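Gesex — Pinzas manuales con marcadores para captura de demostraciones

Guía de puesto y buenas prácticas
Revisión: 16 August 2021

Descripción
Juego de dos pinzas manuales, izquierda y derecha, con cubo de marcadores fiduciales en cada una. Se suministra con cable de conexión y plantilla de calibración.

Referencia del juego: 78
Altura del cubo sobre el mango: 30 mm
Longitud del cable: 800 mm

Normas de uso
El operador trabaja de pie, con los codos separados del cuerpo. Las caras impresas de los cubos no se tapan con los dedos, la manga ni el cable. Si una cara está rayada o sucia, se retira la pinza y se anota en la hoja del puesto.

La calibración se repite al cambiar de operador y después de cualquier golpe. No se aceptan calibraciones de otro juego, aunque sea del mismo modelo.

Los cables de alimentación se llevan por la parte trasera de la mesa — nunca por el borde donde se coloca el operador. Los líquidos se guardan fuera de la zona de trabajo.

Las sesiones con personas sentadas cerca requieren su consentimiento por escrito. El formulario es el anexo 13.

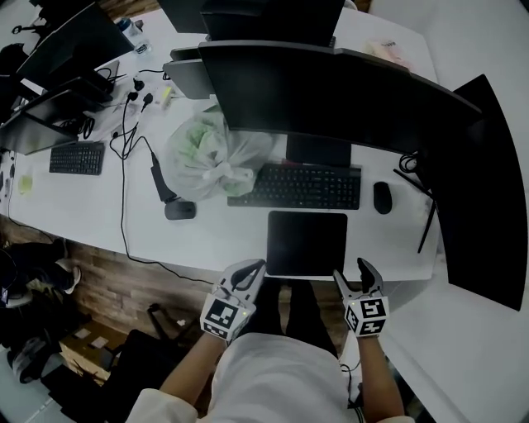
Pinzas izquierda y derecha en mano, con sus cubos de marcadores, ante una mesa de oficina.

Mantenimiento
Limpiar las mordazas con paño seco. No aplicar alcohol sobre los marcadores impresos. Los cubos de repuesto se piden por pareja.

Consultas técnicas: Katherine Ospina
Formación de operadores: Subbarao Thomas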